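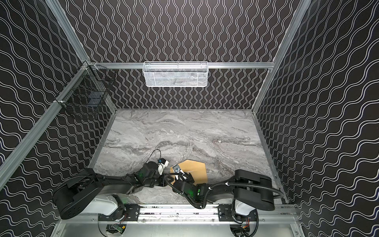

Glue Sticks: How They Work and Where They Belong
A Reading Page for Young Learners
From the Flurov Learning Library, October 2018

A glue stick is one of the most common tools on a school desk. It is small, it is clean to use, and it can join two pieces of paper without a brush or a bottle. This page explains what a glue stick is, how to use one properly, and how to store it so that it does not dry out.

What is glue?

Glue is a material that holds two surfaces together. Scientists call a material of this kind an adhesive (say it like this: ad-HEE-siv). People have made adhesives for thousands of years. Some early glues came from tree sap, and others were made by boiling animal skins and bones.

Paper may look smooth, but it is made of tiny fibers pressed together, with gaps between them. When glue is spread on paper, a little of it moves into those gaps. As the glue dries, it hardens and grips the fibers on both sides. The two sheets are then joined.

The parts of a glue stick

Every glue stick has a cap, a tube and the glue itself. The cap keeps air away from the glue. The tube, or barrel, is the part held in the hand, and it is often printed with the name of the maker and other information. Most glue sticks also have a base that turns. Inside the tube, a screw pushes the glue up when the base is turned one way and pulls it down when the base is turned the other way. Lipstick and some lip balms work in the same manner.
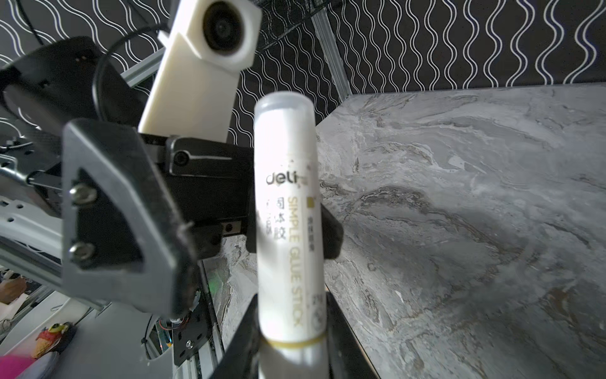 A glue stick with its cap on. The words "SIMPLE GLUE STICK" run along the barrel.

Glue sticks are sold in many countries, and the label may be written in more than one language. The three Chinese characters 固体胶 mean "solid glue." This is a good name. The glue in a stick is firm enough to stand up by itself, yet soft enough to rub onto a page.

How to use a glue stick

1. Cover the table with scrap paper.
2. Remove the cap and put it where it will not roll away.
3. Turn the base until a small amount of glue shows above the tube. A thin slice is enough.
4. Rub the glue over the back of the paper, beginning in the middle and moving out to the corners.
5. Place the paper where it is to go, and press it flat with the palm of the hand.
6. Turn the glue all the way down before the cap goes back on.

The last step is the one most often forgotten. If the glue is still standing above the tube, the cap will crush it, and soft glue will collect inside the rim.

Why does glue dry out?

Most glue sticks contain water. The water keeps the glue soft. When the cap is left off, the water slowly passes into the air. This is called evaporation. In a warm month such as July it can happen quickly, and a glue stick left open on a windowsill may become hard and crumbly. 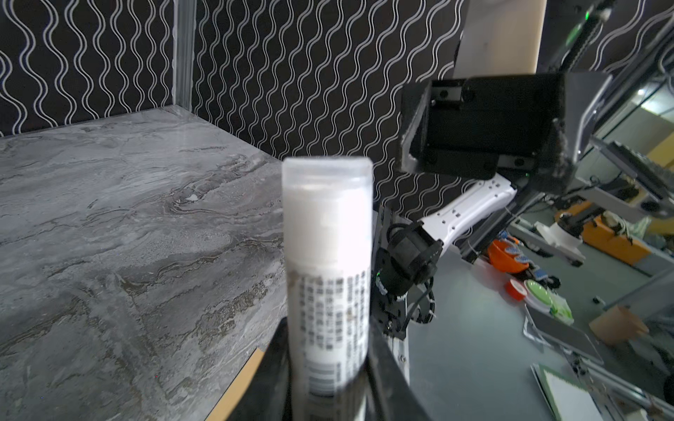 Drevora wrote to the Library to ask whether a glue stick that has gone hard must be thrown away, as her class had a whole drawer of them after the summer. It depends on how dry the glue is. If only the top is hard, an adult may trim that part off, and the softer glue underneath can still be used. If the glue has shrunk and cracked all the way down, the stick cannot be repaired.

A place for everything

Glue sticks should be kept with their caps on, away from heaters and direct sun. A basket, a box or a jar will do. Small tools are easier to find when each kind has its own container, and a label on the front helps everyone in the room to return things to the right place – including visitors.

Words to know

Adhesive: a material that sticks things together.
Barrel: the tube of a glue stick or a pen.
Evaporation: the change of a liquid into a gas that mixes with the air.
Fiber: a very thin thread. Paper is made of many fibers.

Something to try

Take two strips of scrap paper and glue them to a third sheet, one with a thin layer of glue and one with a thick layer. Wait 5 minutes, then gently lift a corner of each. Write down which strip holds better and whether either one has wrinkled. Repeat the test with cardboard.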